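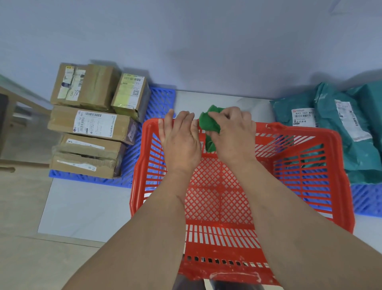

The slow business of reading water underground

Pranab Begum keeps a dented steel tape in the back of her ute, and she will tell you more about it than you might have bargained for. It belonged to the man who trained her, it has been respliced twice, and she still trusts it over the electronic dipper when a bore is giving odd readings. We set off from Ostby a little after six in the morning, with a thermos between us and a clipboard sliding across the dash at every bend.

Her round takes in 147 bores spread over the sandstone country between Ostby and the old rail siding at Bivow. Most are on farms, a few are behind halls and tennis courts, and one is in the middle of a caravan park, where people wander over in their thongs to ask if she has found any oil yet. She measures the depth to water, takes a sample if it's due, has a yarn with whoever is about, and moves along to the next gate.

Groundwater is a patient sort of subject. Rain that soaks into the ridge above Drilia may take a lifetime to turn up in a paddock on the flats, and the level in a bore can go on dropping long after the creeks are running again. That lag is hard to get across to a grazier who has just watched his dam fill overnight, and Pranab has had a good many conversations over tailgates trying to do it.

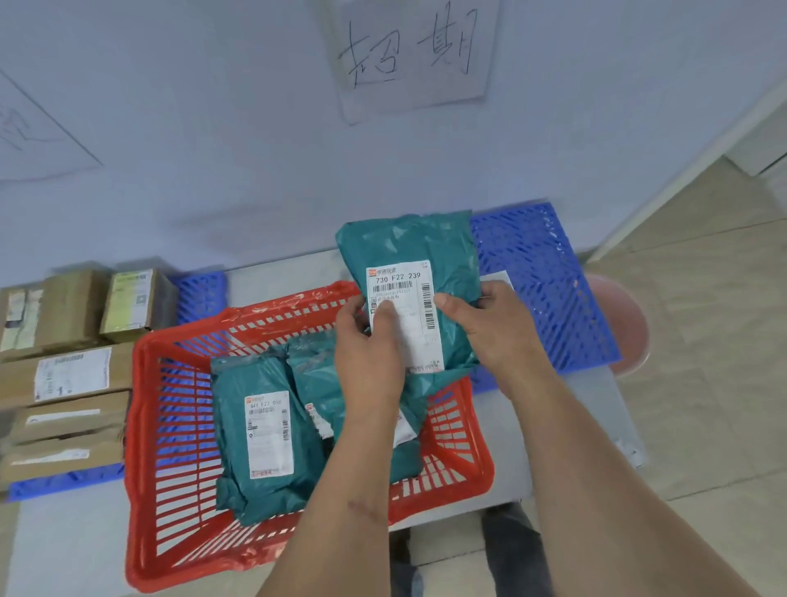

She has a favourite way of going about it, with a kitchen sponge and a saucer, though mostly she just brings out the graphs. Every landholder on the round gets their own, drawn up each February, with the neighbouring bores shown in grey behind it. People love them. One family at Debnath has theirs stuck to the fridge going back to when the eldest was in nappies, and you can follow the dry years across the door like a staircase going down.

The Debnath bore is the deepest we visited, at 220 metres, and the water comes up warm enough to fog your glasses on a winter's morning. It smells faintly of eggs too, which the kids think is marvellous. Pranab let me lower the tape, and I got it wrong the first time and had to wind the whole lot back up while she very kindly looked at the view.
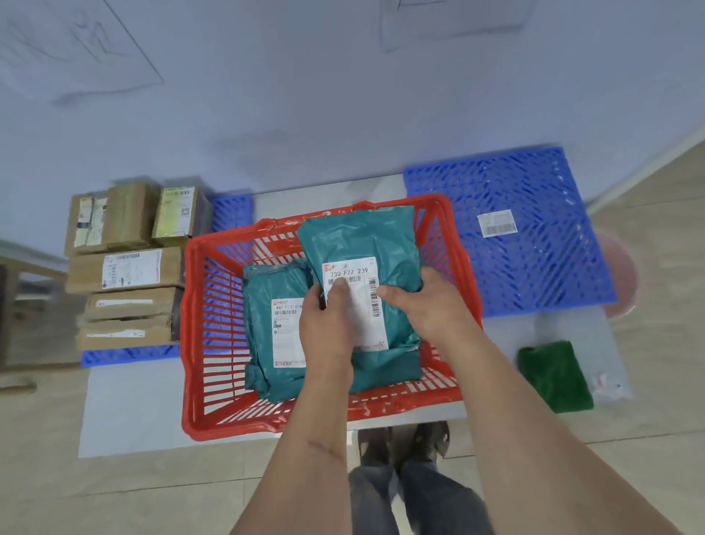

Salt is the thing she worries about most on the eastern side. As the fresh water is drawn down, older and saltier water can creep in from the shale beneath, and a bore that has watered stock for decades begins to taste a bit off. Two properties out there have already gone back to tanks for the house. She has asked to add more sampling along that edge, and is waiting to hear.

It was dark by the time we got back to Ostby, and there were still four gates' worth of mud on my boots. Pranab rinsed the tape under the yard tap, wiped it down with an old tea towel and hung it on its nail, ready for the Bivow end of the round in the morning.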